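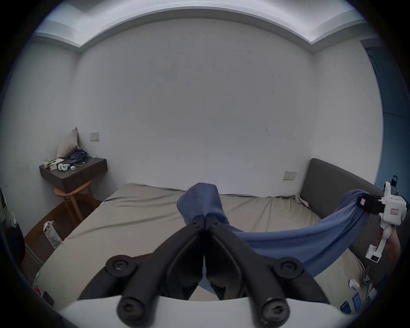

Wundel Laundry takes out its folding tables, and Jasov goes back to bed

JASOV, 5/27/26 – The three long folding tables at Wundel Laundry are gone, and the people of Jasov have been carrying their clean clothes home in heaps.

The laundry, on the corner of Štefanec Street, removed the tables earlier this month to make room for four more dryers. A sign taped to the wall where the tables used to stand thanks customers for their patience and suggests they "finish at home." Most of them have. For a good many, home means the bed, the one flat thing in the average apartment that is bigger than a bath towel and doesn't already have dinner on it.

The change has hit hardest in the Prellora apartments across the street, where there are 1,388 tenants and no laundry rooms. The buildings were designed at a time when the architects apparently believed clothes would take care of themselves. Tenants have used Wundel's machines and Wundel's tables for years, and the tables had become a kind of second lobby. People left magazines on them. One tenant is said to have done her taxes there two springs in a row.

The Prellora tenants' newsletter, which usually runs to parking and the elevator, sent out a one-page questionnaire on the matter and got 200 replies. It had expected a dozen. The main finding is that people fold on the bed and feel bad about it. Quite a few wrote in the margins. One reply said only, "I don't fold, I move the pile," and was signed.

The pile, as anyone with a pile knows, has a daily schedule. It goes on the bed in the morning with the best intentions, and at night it goes on the chair. In the morning it goes back. By the end of the week it has been worn down to the fitted sheet and a sock.

Eskil Kvam, who worked the counter at Wundel for six years and now repairs its dryers, has been recruited by the newsletter to write a column on the subject. The first installment came out last week under the heading "Folding Without a Table." It runs longer than the tenants' lease.

Kvam's position is that a bed is a perfectly good place to fold as long as it is treated like a table for the length of the job. That means the comforter comes off. It means the sheet gets pulled tight, since a sleeve laid over a wrinkle will keep the wrinkle. It also means the small stuff goes somewhere else before the first shirt comes out of the basket.

"The phone is the worst," Kvam said. "You put it down next to the shirt. Then you fold the shirt. Then you look for the phone."

He has fielded calls at the laundry about missing phones. He says he asks each caller to check the sweaters, and that he would rather not say how often this works.

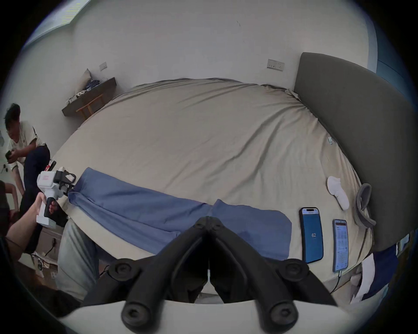
Two phones and a white sock share the sheet with a blue garment.

Socks get their own paragraph in the column, and it is not a happy one. Kvam wants them paired first, while spirits are high. Left until last, he writes, they end up against the headboard or down between the headboard and the mattress, where they are joined by charging cables and whatever was being read before the light went out. He recommends a shoebox. He doesn't much care which shoes.

Knits take up most of the second page. A knit on a bed is a slippery proposition: the thing stretches where it's held, sags where it isn't, and will take on the shape of whatever is under it. Kvam advises laying it out flat, smoothing from the middle toward the sides, and bringing the sleeves in before anything else happens. Wide pieces go more easily with someone on the other end, he says, and both parties should agree beforehand on which way they are folding. He lists this under "Safety."

Hanging up a heavy knit is dealt with in a single line that reads, "Please don't."

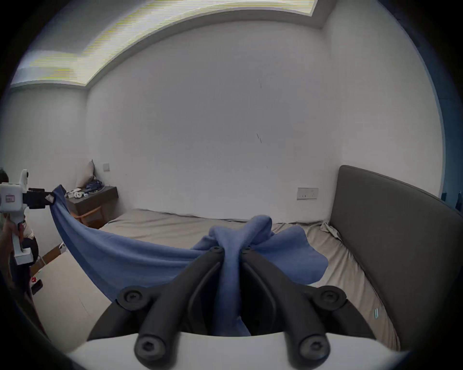 A blue knit held at two points, dipping in the middle over the bed.

Not everyone at Prellora is ready to move on. A petition asking Wundel to bring back at least one table has been hanging beside the mailboxes for two weeks, with a pen on a string. The pen disappeared on the second day and was replaced. The petition points out that a bed is too low for folding and that a person of normal height will feel it in the back by the second load. Kvam, asked about this, said to kneel.

Wundel's management says it has heard the complaints and is looking into a shelf. The shelf would fold down from the wall by the detergent machine and would be wide enough for one customer at a time, with a limit of 30 minutes. How the limit would be enforced hasn't been settled. A price has, though: the hardware and installation were quoted at $870, which management described as a lot for a shelf. The tenants' newsletter printed the figure in bold and offered to send someone over with a board and two brackets.

The new dryers, meanwhile, are popular. They finish faster than the old ones, so the clothes arrive on Jasov's beds sooner than they used to, and in greater numbers. The line at Wundel on a busy evening has dropped to almost nothing. A few regulars still come in, dry a load and then stand where the middle table was for a minute with their arms full before heading for the door.

Kvam's next column is due in June and will cover fitted sheets. He has asked for extra space. The newsletter has given him the back page, normally reserved for the parking map, and says it will take letters on the topic, provided they are short and don't include drawings.

Copies of the first column are at the Prellora front desk and on top of the change machine at Wundel Laundry. The petition remains open through the end of the month. Bring a pen.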